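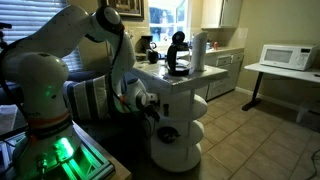
Madder and weld, second round

2023-07-10

Picking up from the April notes. The question then was why the Fano skeins came out of the madder brick red and the Lie skeins came out closer to salmon, when both had been mordanted together. I blamed the yarn. Nele blamed the scour. This round was set up to find out, and to get enough weld yellow for the Todance order while the stove was on anyway.

Weights

Dry weight of everything, Fano and Lie together: 1,130 g. Weighed after the skeins had been hanging in the back room overnight, labels off. In April I weighed with the labels and the plastic ties still on, so those percentages are all slightly off. I have written that next to the April table so no one copies from it.

Alum at 16 percent: 180.8 g, weighed out as 181.
Cream of tartar at 5 percent: 56.5 g.

The alum is the new bag. It's finer than the old one and clumps if you tip it in dry. Dissolve it in a jar of very hot water first and pour that in.

Scour

Nele's argument was that the Lie still has spinning oil in it, and that I was scouring both yarns for the time the Fano needs. So half the Lie got the usual scour and half got a long one: neutral soap, a little soda ash, brought up slowly, held just under a simmer, left to cool in the pot. The soda ash makes me nervous on wool. I kept it low and checked the hand of the yarn afterward and couldn't tell the two lots apart by feel.

The water could be told apart. The usual scour came off slightly cloudy. The long one came off the color of weak tea with a film on top that stuck to the side of the pot, and the pot needed a proper wash before it could be used again. So there was oil in there, and plenty of it. Point to Nele before any dye was involved.

I marked the lots with knots in cotton string, since the paper tags went to pulp last time. Single knot for Fano, double for Lie with the usual scour, double plus a loop for Lie with the long scour. The cotton barely takes the madder, so the knots stay easy to find in the pot.

Mordant

All lots in together, wet, in the big steel pot. Up to heat over the course of the morning and held there for an hour. Turned the skeins gently with the long rod whenever I walked past. Left in the pot to cool, then out, squeezed, and rolled in a damp towel.

The pot is close to its limit with this much yarn. The skeins at the bottom didn't move much unless I lifted them deliberately. If the next batch is any bigger it should be split, even though that means two mordant baths that will never be quite the same.

Madder

Ground root, from the sack on the lower shelf. Equal weight of root to fiber. I soaked it overnight and poured off the first water, which carries a lot of the yellow and brown. The April batch skipped this step. That makes April and July harder to compare directly, but I would rather have the better red and I am not going to repeat the muddy one on purpose.

Chalk added to the bath, a good spoonful. The tap water has gotten softer since the works on the main road, or at least the kettle doesn't scale up the way it used to, and madder wants the calcium.

Temperature is where I have gone wrong before. It needs to stay low for a long time. Once it gets too hot the browns come out and there is no getting them back into the root. I kept the thermometer clipped to the side for the whole run and turned the ring off twice when it crept up. The small ring holds a low heat better than the large one even though the pot hangs over the edge of it. Use the small ring.

Results after rinse and dry:

Fano. Brick red, clean, slightly bluer than April. Even from end to end.

Lie, usual scour. Salmon again. Patchy close up, with paler spots that look like they never took mordant. Same as April.

Lie, long scour. Red. Not as deep as the Fano, and a touch more orange, but nobody would call it salmon. Even all the way along.

So it was the scour. There's still a difference between the yarns, and I think that part is the twist, because the Lie is spun a good deal tighter and the cut ends are pale in the middle. A longer soak before the dye bath might help with that. To be tried separately.

Second and third baths

Ran the madder down until it gave nothing useful. That made 3 baths in all. The second gave a good coral and the third a pale peach that I like more than I expected to. Small test skeins only for these, cut from the leftover Fano cone. They are pinned on the board in order, first bath at the left.

Weld

The dried weld is from Ingegerd Åberg's garden, last summer's, stalks and all. She had tied it in bundles and hung it somewhere dusty, so it was shaken out in the yard first. Chopped with the garden shears, simmered for an hour, strained through the old pillowcase. The stalks give very little and take up most of the pot. Next year I'll ask her for the tops and the leaves and leave the thick stems for her compost.

Yellow was thin until the chalk went in and then it jumped. It's a clear, sharp, slightly green yellow, and I have nothing bad to say about it. The Todance people asked for something "like lemon rind but less loud," and the first skein out was too loud. Shorter time in the bath brought it down. The skein that was lifted at twenty minutes is the one I am sending them.

Tried an iron dip on one of the test lengths to see about an olive. Far too much iron. It went to the color of pond mud inside a minute and the wool feels harsh. The iron jar should be diluted and the label should say so. I've diluted it but haven't written the label.

Light test

Cards cut and wound: Fano and both Lie lots in madder, the coral, the peach, and the weld. Half of each card is covered with foil and taped down at the back. They are in the south window, above the sink. Please leave them flat against the glass. In April someone turned the cards around to read the backs and they stayed that way, and I ended up with a very careful test of the wrong side.

I expect the weld to hold better than the peach. The peach is mostly what was left over in the pot and I don't trust it.

Rub test

White cotton on a finger, ten strokes, dry and then damp. Fano left nothing dry and a faint pink damp. Lie with the long scour was the same. Lie with the usual scour left a visible pink both ways, which fits with dye sitting on top of the oil. I rinsed that lot again and it still gave pink. It can't be sold as it is. It can go into the box for felting.

Things to buy or fix

Soda ash, nearly out.
Cotton string, the thick kind.
A second thermometer. The one we have reads low against boiling water. I corrected for it here, but in April I did not know.
The handle on the strainer is loose again.
Pot lid does not fit the pot. It fits the other pot, and that one has no lid of its own, so they have been swapped at some point.

For Nele

You were right about the scour. The write-up for the yarn sheet needs your wording, as mine came out as a complaint about the mill. What it should say is that Lie gets the long scour every time, whatever the color, and that Fano doesn't need it. I would also like to know if the long scour with no soda ash does the same job. If it does, I would drop the soda ash and stop worrying about it.

Also, the spent madder root is drying on the tray in the yard. Don't throw it out. Ingegerd wants it for eco printing, and I want to see if it gives anything on silk before she gets it.

Next

Tight twist and long soak, Lie only.
Iron again, weak.
Madder over weld for an orange, with whatever yellow is left in the bucket. It smells already, so this has to be soon.
Answer from Todance on the yellow before any more weld gets chopped.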